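Stop telling me to unplug

Second time this year I've come home from a "digital detox" weekend more tired than when I left. So this is a complaint. Partly a complaint.

The place was called Triltholm. Nine cabins up a dirt road, no wifi, and you hand your phone over at the desk when you check in. They put it in a little cloth bag with your name on it. Larysa Hrynyshyn, my oldest friend and the one who books these things, handed hers over like it was a coat. I held onto mine a second too long and the girl at the desk smiled at me. I know that smile. Kindergarten teachers have it.

Look, I get the appeal. I work at a screen, I eat at a screen, I fall asleep with one on my face. I wanted the quiet. And the quiet was fine! Real quiet, with owls in it. What wore me out was everything they put on top. Sunrise breathing. Silent breakfast. A "gratitude walk" at 10 with a laminated card telling you where to stop and be grateful. Journaling circle. By Saturday afternoon I had been more scheduled than on any workday since I was hired.

When did resting get a timetable?

My grandmother rested. She sat on a chair outside the kitchen door with her shoes off and shelled peas, or didn't. No one charged her for it. She would of laughed till she choked at the price list, where a hammock is a "suspended stillness session" and you have to sign up for it the night before. There were 4 hammocks. All booked.

And the price. $629 for two nights, meals included, if you count soup. For that money I could stay in an ordinary motel by an ordinary lake for most of a week and leave my phone in the glove box. Same result. Better towels.

I said all this to Senthil Panicker, who went to the same place with his wife Rekha in June, and he told me I was being unfair. His argument: people like him can't do it alone. He's tried the glove box. He lasts till lunch, then he's out in the parking lot in his socks checking email. He needs someone to take the thing away and lock it up, and he'll pay for that the way other people pay for a gym. Rekha said it was the first dinner in years where he'd finished a story. OK. I believe her. It's a good argument and I've been chewing on it for days.

But then sell that. Sell the lockbox and the bed and the soup. Leave me alone for the rest of it. What I object to is the idea that an adult who has been left with a free hour is a problem for the staff to solve.

Because the free hour is the whole point, isn't it? The boring one. Somewhere after lunch when you've read the chapter, you've had the coffee, it's too hot to walk and there is nothing at all to do. That hour used to be all over a vacation. You'd lie there on a scratchy bedspread looking at the ceiling fan. And then around the far side of it something lets go in your neck. I've never once had that happen in a journaling circle.

The other thing that bugs me is the moral tone. You come out of these weekends and people congratulate you. So brave. I could never! As if I'd been somewhere dangerous instead of somewhere with a linen spray. And there's a sort of ranking now, who went longest, who didn't cheat. Larysa knows a man who did 9 days at a place called Olatari and he has mentioned it, she says, every time they've met since. He's not resting. He's competing, only slower. 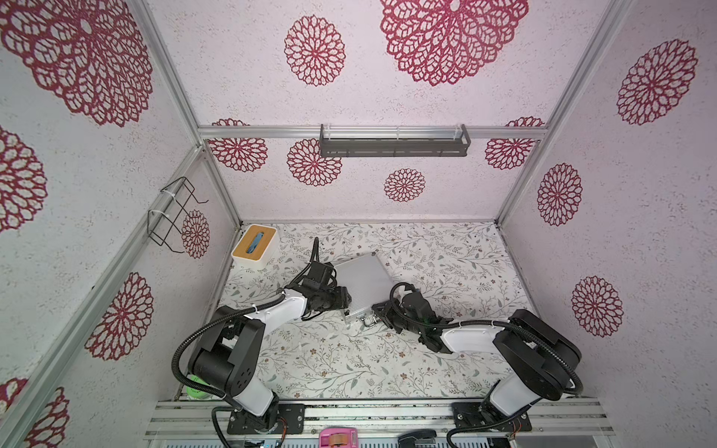

Then Sunday they give you the cloth bag back. I'd say half the guests had their phones on before they reached their cars, and I was one of them, sitting with the door open and one foot on the gravel, reading work messages that could of waited. All that breathing, gone by the first gas station. If the thing only works while someone else is holding your phone, I'm not sure what I bought.

So what do I want. Not much. I want cheap dull places to go. A room, a porch, a chair that doesn't match the other chair. Breakfast between seven and ten, talking allowed. A shelf of swollen paperbacks with the last page missing. A owner who points at the lake and goes back inside. My friend Sofia Pinheiro found one like that last summer, two hours from her house, and she won't tell any of us the name. Smart woman.

Larysa is already looking at the fall dates for Triltholm. She wants the cabin nearer the creek this time. I told her no. Then I told her I'd think about it, if I can skip the walk.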